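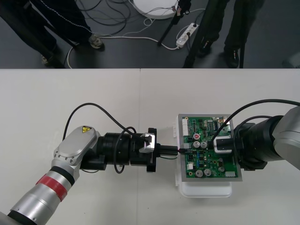
Somebody at the Arkstead session asked why we bother fixing the old boards when a new heater controller costs less than lunch — fair question, start there.

Last updated: July
Reading time: 2 min

Opening. Say hi, thank the room. Don't do the weather bit again.

Answer the lunch question first. Cheap board yes. But the new one doesn't fit the old housing, so you buy the housing. Then the fan. Then you're at a new heater. Pause here.

Our numbers. 109 heaters came in to the Lodhi shop over the winter. Almost 200 if you count the fans and dehumidifiers, but keep it to heaters, people get lost. Most common fault — cracked solder at the power plug. Second, a dead relay. Both are bench jobs, both under an hour once you've done a few.

Parts. Mernisix still sells the relay, packs of 4. Flimon stopped. Don't complain about Flimon for ten minutes like last time, one sentence and move on.

Safety. SLOW DOWN for this part. Unplug. Wait. Check the big capacitor with a meter before fingers go anywhere. Mains stuff goes back out only after the ground test, no exceptions even for friends. If the case is melted we don't fix it, we say no and explain.

Story: the church hall heater. Came back 2 times, we blamed the thermostat, swapped it, same thing. Was the wall outlet teh whole time. Moral is test the thing on our own outlet before opening it. Gets a laugh usually, wait for it.

What to ask manufacturers for: a wiring diagram on paper in the box. Screws you can turn with a normal driver. Part number printed on the relay side, not under it. Thats the whole list, read it twice.

Skip if short on time: solder types, lead vs no lead. Someone will ask anyway.

Close. Sign-up sheet is by the coffee. Beginners bench starts at 6:30, bring a lamp or a toaster, nothing with gas. Questions — repeat them into the mic, back row can't hear.

Related
Reading a relay label
Notes from the toaster night
Which meter to buy first
Lodhi shop: winter intake list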